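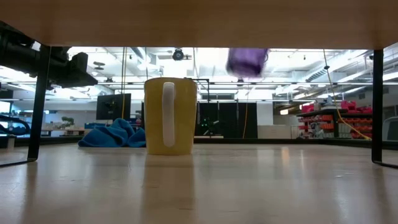 How do you get brown tea stains out of a mug without scratching the glaze? Put a spoon of baking soda in the mug, add a little water until it becomes a paste, and rub with a soft wet cloth for one minute.

August 2021
by the Drutik house newsletter

This works for most ceramic mugs, also the old ones with a shiny glaze. Please do not use steel wool. It takes the stain away, but it leaves very fine lines, and the next tea goes into these lines and stays there.

If the stain is older, fill the mug with 200 ml of hot water and one spoon of baking soda, and leave it until the next morning. I tried this in February with a mug that I had almost given up, and after the second night the inside was white again. The handle needs some attention too – the place where it joins the body collects coffee, and an old toothbrush is the best tool for it.

Two notes about our kitchen shelf. The mugs with a colored outside should be washed by hand, as the dishwasher on the Salinas side runs very hot and two of them have already lost their shine. And please let a mug dry fully before you put it back on the wooden table or shelf. A wet bottom leaves a ring, and the oil for the wood costs more than a new mug.

Baking soda is in the Coston jar beside the sink. It holds 900 g, so there is enough for everybody. When it is nearly empty, write it on the list on the door and I will buy the next one.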